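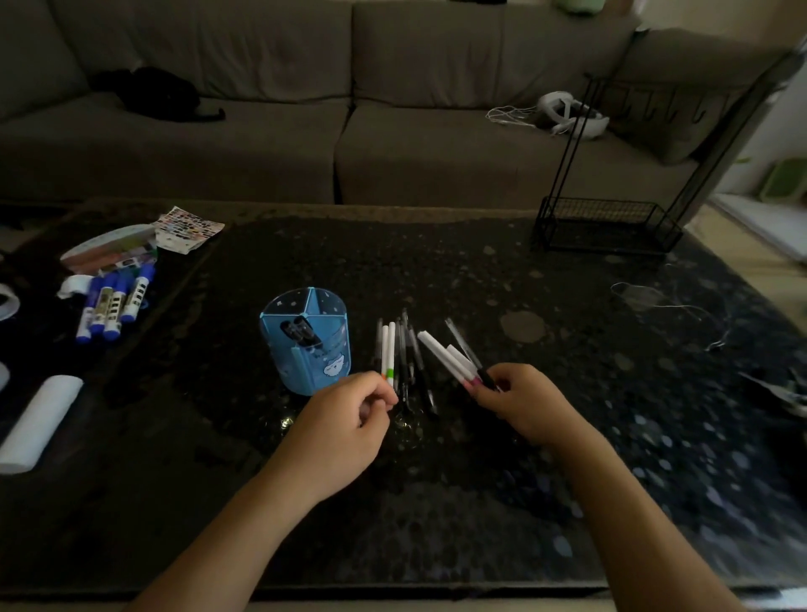 Notebook, August 14, 2023: Grivis suspension, settling again

Back on the Grivis oral suspension after the break, and the sediment is still my least favorite thing in the building. Made up a fresh 600 mL with the new lot of thickener from Zavis. Stirred it 15 minutes by hand clock (the overhead timer is dead again, Antigoni has the spare). Looked lovely going in! Poured off into the small bottles and left them on the shelf by the sink.

Came back after lunch and three of them already had a clear layer on top. The old lot never did that before the next morning. I shook one and it went back nicely with almost 11 turns, so it isn't caking, it's just falling faster than I'd like. Demetrius thinks the thickener wasn't fully wetted before the sugar went in. He may well be right, I was in a hurry with that step.

pH was fine, taste was fine (still too much cherry, sorry Aliki). 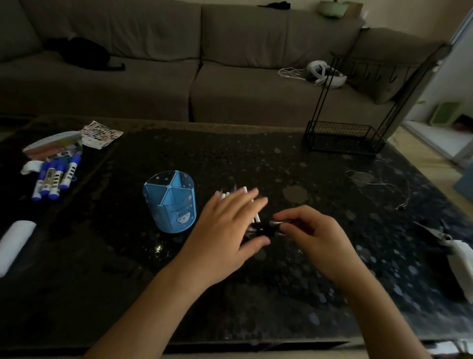 For the repeat I'm wetting the thickener overnight in the fridge and adding the sugar last, slowly, with the stirrer turned down. Old lot and new lot side by side, same water, same day. I also want a proper carrier for the sample bottles, they keep tipping over in the tray and then I've shaken them by accident. A round one split into wedges around a center post, like the light blue pen holder with the sheep on it, would do it, only wider and clear enough to see the layers through. Asked Prodromos if the shop can make one.

To do: order more bottles, get the timer fixed, ask Zavis for the paperwork on the new lot. The old lot jar is nearly empty so don't use it for anything else please!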